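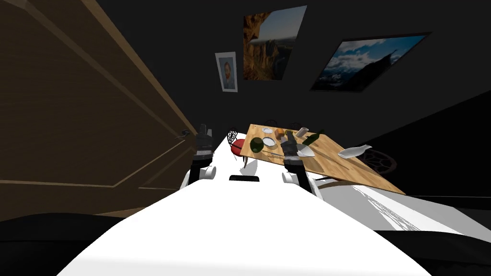
Camera extrinsics belong in the same release process as planner code, and most teams I have worked with treat them as a note on a whiteboard. A transform between the head camera and the robot base is six numbers. Change one of them and every grasp pose downstream changes with it, yet the file that holds those six numbers often has no tests, no owner and no version history worth reading. In the rendered view, the horizon climbs from lower left to upper right, the dining table looks steep enough to shed its plates, and the three framed pictures on the wall lean with it. Gravity in a simulator does not care about any of this. A planner that assumes the image rows are parallel to the floor cares a great deal.

My argument is narrow. Orientation should be an explicit input to perception, carried with each image, and any module that relies on a level camera should have to say so in its interface. I would go further and refuse to merge code that infers "up" from the pixel grid.

The usual objection is that a real head camera is mounted level and stays that way, so the extra plumbing costs effort for no gain. I held this view for some time. On the Vostine stack we had a table segmenter which fitted a plane to depth points, then picked whichever plane had a normal closest to the negative image y axis. It passed every regression scene we had. It also failed the first time the roll of the camera went past a modest angle, and it failed silently, returning a wall. The motion planner accepted the wall as a support surface, found no collision-free approach, and reported that the target was unreachable. Two people spent a Monday tuning inverse kinematics tolerances for an arm that was working perfectly.

The fix was short. We passed the gravity vector in the camera frame along with the depth image, and selected the plane against that. What took longer was finding the other places where the same assumption had been made. There were more than I would like to admit: a crop that discarded the top of the image as "background", a heuristic that took the lowest pixel of a mask as the contact point, and a bottle classifier trained on upright bottles which had quietly become an orientation detector. A bottle on its side under a rolled camera has two rotations to account for, one belonging to the object and one to the viewer. If the software cannot separate them, the grasp planner gets a guess.

Parveen Dogar, who maintained the planner at Graduden while I was there, took the opposite line. Her position was that perception should rectify everything before it leaves the module, so that consumers always see a level image and never need to think about roll. It is a reasonable design, and simpler to document. I have two complaints about it. Rectifying by rotating the image resamples the pixels, and thin objects suffer first. Blades and cables are already marginal in depth, and interpolation across a depth edge invents points that belong to neither surface. The second complaint is that rectification hides the failure. If the extrinsics are wrong, a rectified image is wrong in a way that looks tidy. I would prefer the error to stay where someone can measure it.

She was right about the cost, however. Passing the full pose with each frame meant touching every message definition we had, and the replay tool needed a conversion step for old logs. We converted 3467 logged episodes. In 22 of them the stored base transform disagreed with the joint state at the same timestamp, which meant that results we had been quoting from those episodes were worth nothing. I count that discovery as a benefit of the work. The schedule counted it as a delay.

Simulation is the cheap place to enforce all this, and it is where teams are laziest. A default scene file has a level camera with a clear view of the table, and a default scene file is what gets used. Kiani, the small test harness I now use, samples camera roll up to 60 degrees and keeps the robot's own body in view, including views where the body covers much of the image. Self-occlusion deserves as much attention as roll. A self-filter with a slightly wrong transform leaves a thin crust of robot points in the cloud, and the collision checker then concludes that the arm has already hit something. Bright, smooth body panels make this worse on real depth sensors, though a renderer with ideal depth will not show it.

Sampling roll that widely does slow the test suite. Ours takes 80 minutes overnight and people complain. Some of them ask why we test poses the robot will never adopt in service. My answer is that the extreme poses expose wrong frame conventions. A swapped axis or a quaternion in the wrong order can look like noise when the roll is two degrees. At 60 it puts the table through the wall and the test fails on the first assertion.

There is a version of this argument which says that a sufficiently large learned policy makes the question disappear, given enough varied camera poses in training. It may well tolerate them. Tolerance does not tell me which frame an action is expressed in, and I still have to send that action to a controller with joint limits. The Rindora policy interface got this right in its second revision by requiring a frame name on every commanded pose and rejecting any message without one. It broke every client. The clients were fixed by September, and four of them had been using the wrong frame.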